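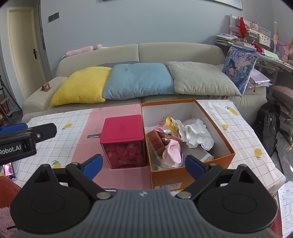

Open jaws, blue pads and a lemon-print tablecloth: a sorting job with the grippers.

3 min read

I figured the first thing automation would do to the cleaning crew at Bastis was take away their vacuums. Wrong guess! It gave them a pair of grippers to hold and slowed them way down.

Bastis is the home-tidying outfit on Figueroa, here in Brekeswood, and since August its crew has been spending part of each shift doing chores with hand-held grippers. They pick things up, open boxes, close boxes, put stuff where it goes, and all of it gets recorded as practice material for a robot the company hopes to send out on jobs someday. There are 8 people on the crew and every one of them has had a turn at it. I spent a morning with them and came away with sore thumbs (they let me try).

The work happens in real living rooms – couches with too many cushions, desks with papers piled on them, a backpack parked on the floor. Zulkifli Mangundap, who plans the shifts, told me the mess is what they want. "A robot that can only tidy a tidy room is no use to our customers," he said. So the crew leaves the rest of the room alone and works on whatever is on the table.

What they notice most is the pace. Iraís Galindo has been cleaning houses for years and can clear a coffee table before I've found my glasses. With the grippers she has to think about every single grab. Tissue is the worst, she says, and anything in crinkly plastic comes in a close second. Hard containers with flat lids are her favorites. "I dream about lids," she told me, and I believe her.

The money has changed a bit too. Crew members who finished the training week got a one-time $500, and recording hours are paid at the same rate as cleaning hours. That second part took some arguing. The first plan was to pay by the clip, and Rigoberto Bañuelos, who speaks for the crew in meetings, said everyone would just rush and end up with bad clips and bad wrists. He got his way. He also got a rule that nobody records for longer than two hours at a stretch, with the rest of the shift spent on regular cleaning.

So far they have logged 3000 clips, with 330 of them tossed out, mostly for drops and fumbles. Talha Qureshi goes through them in the back office. He used to do nothing but scheduling calls and now he spends his afternoons watching people move boxes, and he says he likes it better than the phone, which I can understand.

Of course I asked the big question, the one you'd ask too. Are they training their own replacement? I got a different answer from pretty much everybody. Iraís thinks a robot might take the picking-up part and leave her the bathrooms, and she is not thrilled about that trade. Rigoberto wants it in writing that hours won't be cut when the machine shows up, and he doesn't have that yet. Zulkifli says the company wants to take on more homes with the same crew, and that he'll sit down with everyone again before any robot goes out on a paid job. There is no date for that.

One customer, Gumaro Jaramillo, has let the crew record at his place twice. They asked him first, and he can say no to any room he likes. His only complaint was that the recording visits run long and he missed his lunch.

Customers who don't want recording at home can tell the Bastis office when they book, and their regular cleaning goes ahead at the usual price. The crew meets with management about the hours question again next month, at 4 p.m. in the break room, and I've asked if I can sit in.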